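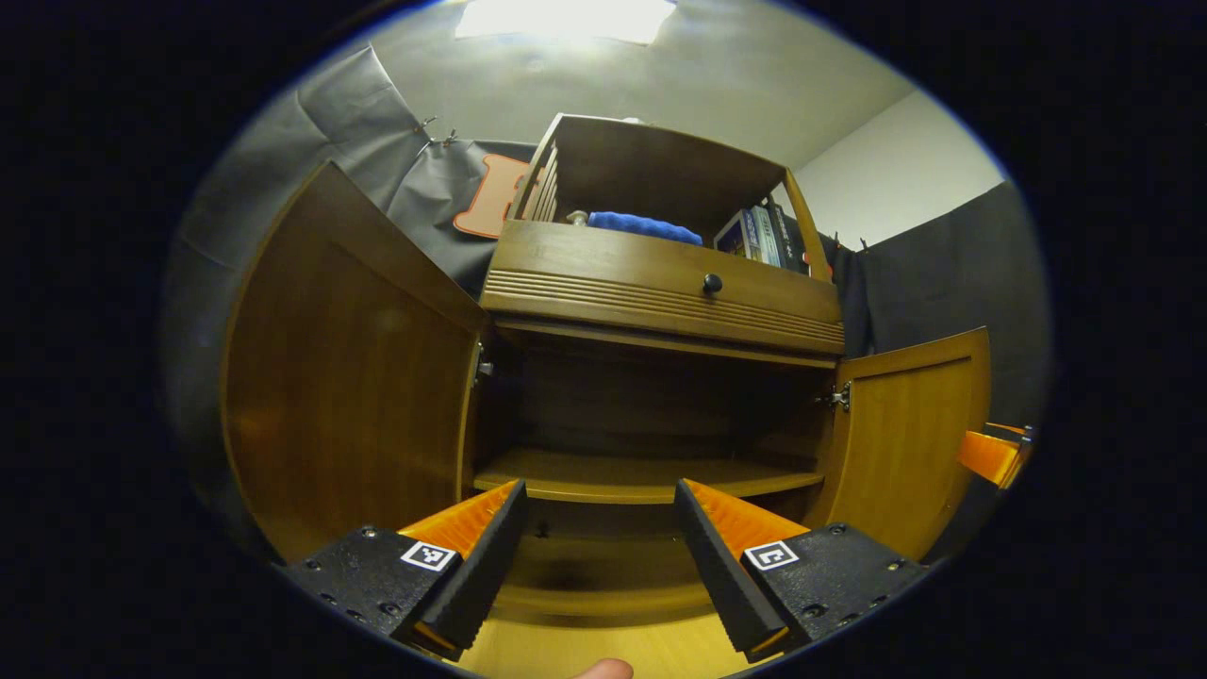
Dampness in kitchen storage: a student project report

Small kitchens in older apartment buildings often have a problem with damp air inside closed storage. Dry goods go soft, salt clumps, and paper packaging picks up a musty smell. My project looked at how the humidity inside kitchen cabinets compares with the humidity of the room, and whether simple changes make a difference. The cabinets I dealt with were the plain wooden kind, with two lower doors on metal hinges and a shelf across the compartment that splits it into an upper and a lower section. That layout matters for this report, as the air above a shelf and the air below it do not always behave the same way.

Background

Relative humidity is the amount of water vapor in the air compared with the most that air could hold at the same temperature. Warm air can hold more than cold air. When warm, moist air from cooking moves into a cooler space, the relative humidity there goes up even if no more water is added. A lower cabinet set against an outside wall is often the coolest closed space in a kitchen, so I expected it to be the worst place in the room.

Wood also takes up water vapor and gives it back slowly. This evens out quick changes but means a cabinet can stay damp long after the kitchen itself has dried out. Paint and varnish slow this down without stopping it.

Site and equipment

The readings were taken in the shared kitchen of Rowbotham House, a student residence with three floors. The kitchen is on the ground floor and has one window and an extractor fan over the stove. I used 3 Korgate humidity loggers, which record temperature and relative humidity and store the results until they are downloaded. Before starting, I left all of them side by side in a closed plastic box overnight and compared them. Two agreed closely. The third read slightly high, so I used it for the room and corrected its figures.

Method

One logger sat on a high open ledge away from the stove. The second went in the upper section of a lower cabinet and the third in the bottom of the same cabinet, toward the back. Each took a reading every 10 minutes. The test ran for 29 days in three stages.

In the first stage the cabinet was used as normal. In the second, a tub of Fustura moisture crystals was placed on the floor of the cabinet. In the third, the crystals were taken out and the cabinet doors were left open every night after the last person had finished cooking. A sheet on the kitchen wall asked people to write down when they boiled water for a long time or ran the fan. Most people filled it in for the first week and then forgot, so I did not use it for much.

Results

In the first stage, the room averaged 62 percent relative humidity. The bottom of the cabinet was higher than the room for most of the day and the gap was widest in the early morning. The upper section was closer to the room but still a little higher. After a long cooking session the room went up fast and came down again within the evening. The cabinet rose later, rose less, and took until the next day to come down.

The crystals brought the bottom section down clearly at first. The effect was weaker by the end of that stage, when the tub was partly full of liquid. The upper section hardly changed. Opening the doors at night gave a smaller drop, but it showed in both sections and did not fade.

Discussion

I had expected the crystals to do better. One possible reason is that they were on the floor, and the shelf limits how air moves between the two sections. A second tub higher up would test this, but I only had one.

Leaving the doors open costs nothing. It does depend on people remembering, and in a narrow kitchen open doors at knee height are a nuisance. Drilling vent holes in the back panel was suggested in the Grenik course notes as a permanent fix, but the residence does not allow changes to the furniture.

The main weakness is that the three stages were run one after another in different weather. The second stage had several days of rain. A better design would use two matching cabinets at the same time, one changed and one left alone. I would also put a logger outdoors. I plan to repeat the first and third stages in October, when the heating is on.

Report submitted 22/09/2024

Related projects
Drying times for cotton and wool on an indoor rack
Window condensation in north-facing bedrooms
How long does bread keep in paper, plastic and cloth?
Extractor fan noise in shared kitchens
Comparing three kinds of draft strip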